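Cómo limpiar una cúpula transparente sin rayarla

Las cúpulas transparentes que protegen piezas de colección pierden claridad con los años. El polvo fino, la grasa de los dedos y los restos de limpiacristales dejan un velo blanquecino. Esta guía vale para cúpulas de plástico. Las de vidrio admiten productos más fuertes y no se tratan aquí.

Material

- Un barreño con 9 litros de agua tibia
- Jabón neutro, una cucharadita
- Dos paños de microfibra nuevos
- Pera de aire
- Guantes de algodón
- Lija al agua de grano 1.000, solo para rayas profundas

Paso 1. Mirar antes de tocar

Coloque la cúpula delante de un fondo gris o liso y enciéndale una luz lateral. Fíjese en los reflejos: sobre una superficie sana el brillo tiene el borde limpio, y donde hay rayas se deshace en hilos. Compruebe también si el objeto del interior se distingue bien o se ve borroso.

Con un velo ligero, el contorno de la cúpula se sigue sin dificultad, pero el interior se ve turbio y una pieza de color beis queda reducida a una mancha ovalada.

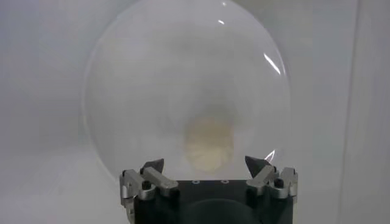
Paso 2. Retirar el polvo

Sople con la pera de arriba abajo. No pase el paño en seco: arrastra los granos y marca el plástico.

Paso 3. Lavar

Separe la cúpula de la base y saque la pieza con los guantes puestos. Sumerja la cúpula en el agua jabonosa y frote con la mano, sin apretar. Aclare con agua destilada. En las de cierre a presión, tipo Pusitz, pase un bastoncillo por la ranura.

Paso 4. Secar

Apoye el paño y levántelo, sin frotar en círculos. Deje la cúpula boca arriba unos 194 minutos antes de montarla.

Si el velo sigue ahí, está en el propio plástico y hará falta pulir. Jozef Michiels lo explica en la guía de lijado y pulido.

Última revisión: 8 de junio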